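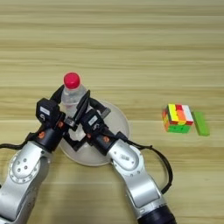 Two arms and one bottle of water, Friday afternoon at the open day in Narnitport.

What I Saw When I Stopped Waiting for the Trick

The tram to Narnitport takes longer than the map says, and I arrived at Hukia when the open day was already half over. A paper arrow on the door sent visitors upstairs, past a coffee table and a rack for coats. I had come because my neighbor's son had told me that there would be robots, and because I have written in this column, more than once, that I do not believe what I read about robots. It seemed fair to go and look.

I should say first what I expected. I come from a country where the factory was the center of every town, and when the machines came into our factory they came with music and a ribbon. My father stood in the yard and clapped with the others. For this reason a demonstration makes me suspicious before it begins. Somebody has practiced it, somebody has chosen the good hour and the good object, and the public is there to clap.

At Hukia there was no music. There was a wooden table, and two robot arms, silver and black, reaching over it to a plastic bottle with a red cap. The bottle stood upright, with a round plate under the arms. A puzzle cube, already scrambled, stood off to the right. That was the whole theater. People came in, stood for 2 minutes, and many of them went out again to the coffee.

I stayed, partly because my feet hurt and there was a chair.

I think that most visitors left early for the same reason I wanted to leave: we did not know where to look. With a human worker you look at the face. You see if she is tired, if she is proud, if she has done this thing too many times. With the arms I kept searching for such a place and there was none. After a while I looked only at the fingers, the black flat ones, and then I became interested. They come at the bottle from the left and from the right, and in front of it they cross each other so closely that I could not say which finger belonged to which arm. My grandmother's knitting looked like this when she was near the end of a sleeve.

A young engineer answered questions beside the table. She was patient with everybody. One man wanted to know how many jobs the arms would take, and she said that she did not know, that at present they were busy with a bottle. Some people laughed. I did not think it was a joke. I think it was the most exact answer I heard on that day, and I have been turning it over since.

We speak about automation as if it was weather, something big which arrives from the sea and covers the whole region at the same time. The newspapers like this picture, and so do the people who sell the machines. In the brochure which I was given at the entrance, the project is called Frota, and it is described with words like "transform" and "every home." I counted none of these homes in the room. I saw a bottle, and two machines with their fingers on the sides of it, and a person who was paid to understand why it is difficult.

And it is difficult. The engineer told us that in one month of trials the team had written down 427 attempts with objects from a kitchen, and that 8 of the objects still made trouble every week. A clear bottle is among them. It bends when you press it, and a camera can look through it to the table behind. She said this with no shame at all, to a room full of strangers, and I began to like the place.
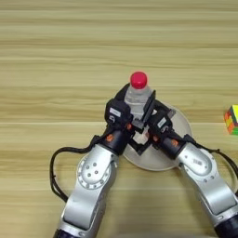 Who Is the Open Day For?

Here I have a complaint, and it is a serious one. The numbers I have just given were not on any wall. I learned them because I sat on a chair for most of an hour and because another visitor asked. The walls had posters about the future. If a company invites the town, I would like it to hang up the list of the 8 troublesome objects at the height of the eyes, and beside it what went wrong with each one. People in Narnitport have worked with their hands for generations. They can read such a list better than a poster, and perhaps they would have suggestions.

I visited another open day last April, in Skerkthorpe, at a warehouse. There everything was behind glass and very fast, and a voice from a loudspeaker told us when to be impressed. I remember almost nothing of it. From Hukia I remember the small white labels on the grippers, the orange spots on the black wrists, the cable which hangs in a loop beside the arm like the cord of an old telephone. You could stand close enough to see them. This closeness is worth more than a loudspeaker, and I hope they keep it also when more than 100 people come.

My opinion on the large question has not changed very much. I still believe that the gain from such machines will go first to those who own them, and that we should argue about this now, in the city council and in the unions, and not after the ribbon is cut. But I would like us to argue about the real thing. Those who are afraid of the arms should go and watch them with a bottle. Those who promise us a new life by next year should go too, and they should stay longer than the rest of us.

The next open day is in the same building, on the second floor. The coffee is free, and the chair is on the left when you come in.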